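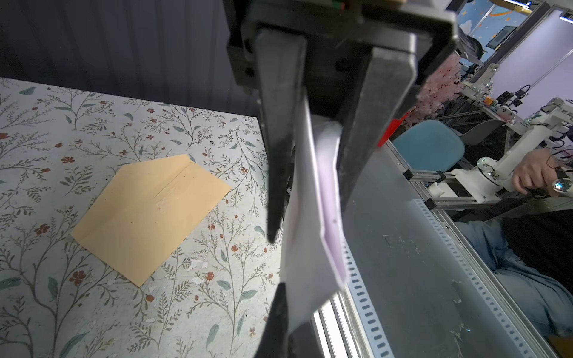 About the Kesdale Gripper Bench

Kesdale tries out grippers, arms and cameras for people who are about to buy some and would like to be talked out of the wrong ones. We don't make hardware and we don't sell it, so our opinions are cheap to hold and we hold plenty.

Most of our tests use paper. Steel blocks make everybody's gripper look good. A limp sheet and a manila envelope are less polite, and they cost less to replace.

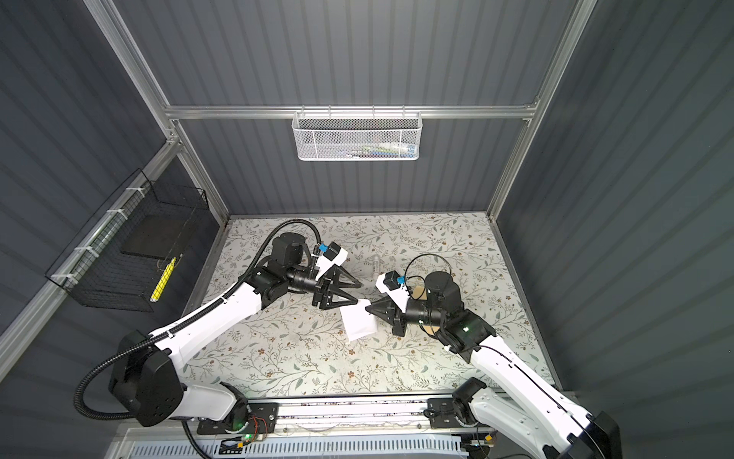 What we compare

Fingers, mostly. Parnis, our two-arm cell, puts a pair of arms on one rail so that both can work on the same sheet. Each fingertip design gets 200 tries at the paper tasks before we write a word about it. Vendors tend to send us a video of the one try they liked.

We also compare wrist cameras against fixed ones. The wrist view is wonderful right up until a finger is in the way — and a finger is often in the way. 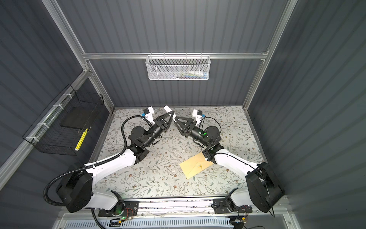 Parnis, with both grippers near the middle of the mat and an envelope under the right forearm.

How we report

You get a score sheet, the raw logs and a page headed "What annoyed us," the part clients read first. Failed tries count as failed tries. Our paper log stood at 2852 entries on 20th May, and a fair share of them say "dropped it."

Controllers go through the same treatment on Jirkham, our smaller bench, where we swap the controller and leave the arm alone. It's slow work, and very dull to watch.

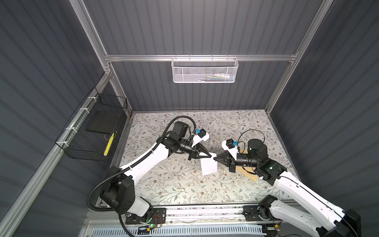

Where we came from

Kesdale began as a side job at Steinarsdóttir, a packaging firm that owned 14 grippers and trusted two of them. We moved out one December with the other 12.

Visits

We're happy to show you around by appointment. Bring your own fingertips if they weigh under 50 grams, and expect to hear what we think of them.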